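4.2 Folding practice and the retention of shape

The second part of the Holtthorpe study concerned the way in which trousers were folded before storage. Households were asked to fold each garment as they normally would, without instruction, and to place it on a table before putting it away. In all, 495 garments were recorded, of which 67 were denim. The remainder were mainly cotton jersey and wool blends, and are treated in Section 4.3.

Denim was handled differently from the lighter fabrics. Folding in half along the centre seam, the method recommended in the Rashidi household manual, was common for wool but much less so for jeans. Many participants went on folding until the garment would stand in a drawer or fill a gap on a shelf. The resulting bundles were thick, and their edges were rounded where the cloth resisted the fold. We refer to this form as the compact fold.

The waistband has a marked effect on the outcome. A flat, buttoned waistband gives a firm edge against which the legs can be laid. An elastic waistband draws in the cloth on either side of it, so that the upper part of the garment is narrower than the hips and the layers do not meet squarely. Participants dealt with this in 2 ways: by turning the waistband inwards first, or by leaving it on the outside and folding the legs towards it. The second method was quicker but produced a less even bundle (Figure 6).

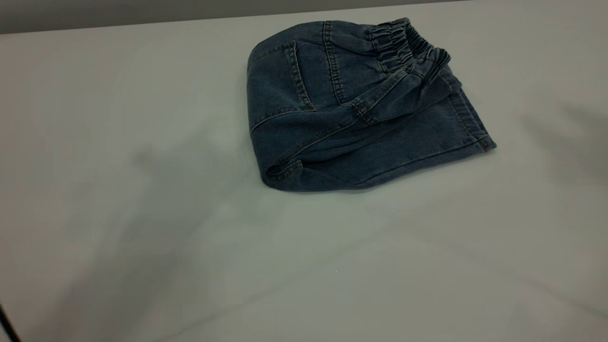
Figure 6. Jeans with an elastic waistband in a compact fold. The gathered band remains on the outside and a folded leg section crosses the bundle diagonally.

Sânziana Dinu, commenting on a draft of this section, objected that evenness was the wrong measure, as a household with deep drawers has little reason to seek a flat fold and may prefer one that can be lifted out with one hand. We accept the point in part. Evenness was retained as a measure so that our results could be compared with those of the earlier Katelel survey, but ease of removal was added to the second round of visits, in which 60 of the garments were folded again by the same participants.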